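Keep the Repair Desk Open

The Illdale library wants to shut the repair desk. Saturdays gone, evenings gone, now the whole thing. To save money, they say. I've been going for years and I think it's a bad idea, so here goes, quickly, before the comment period closes in December.

What we lose first is the habit. A toaster dies, you take it in, someone shows you the blown fuse. Five minutes. Without the desk you buy another toaster. I did that my whole adult life and never felt bad about it until Melur Santoso handed me back a lamp I had already given up on. Cost me 45 cents for a part.

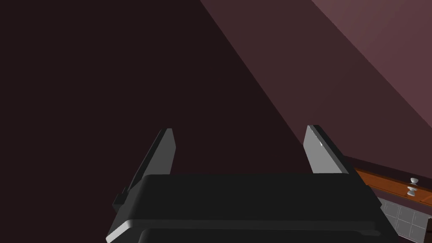

Two fingers, open wide.

The argument against is always the numbers. Only 200 items last year. Only! Think what 200 items means on the curb. And it leaves out the people who came in, got told what was wrong and went home to fix it themselves, which never gets written down anywhere.

Then there's the people who sell us the stuff. I have a Karras kettle with a base that's glued shut. Glued. My Samero fan has screws, ordinary ones, and it has been opened and closed three times and still runs. Same price more or less. You'd think a store would put that on the tag. Flondley, where I bought both, looked at me like I'd asked for the moon. 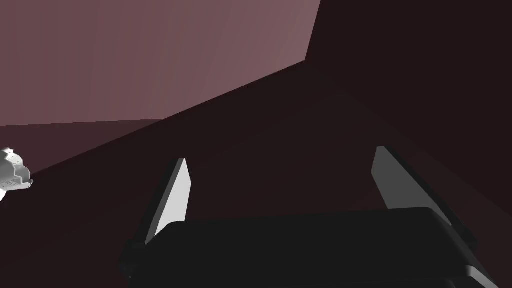
What It Would Cost to Keep

Not much. A table, a shelf, a few hours of someones time. Sotiris Sotiropoulos offered to cover Thursday nights for the price of coffee and was told the room is needed for storage. Storage of what? Nobody could say at the meeting. I asked twice.

Charge a little if you have to. I'd pay five dollars a visit and so would most of the people I've waited in line with. Or lend tools the way we lend books. A decent screwdriver set gets used twice a year in my house and sits in a drawer the rest of the time.
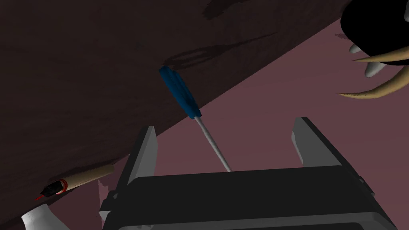

A screwdriver, point down.

I know the roof leaks and the childrens room needs carpet. Fine, do those. But don't pretend a desk that costs next to nothing is whats sinking the budget. Write to the board before the vote. More than 100 of us signed the sheet by the door already, and there's a second sheet now if you missed it.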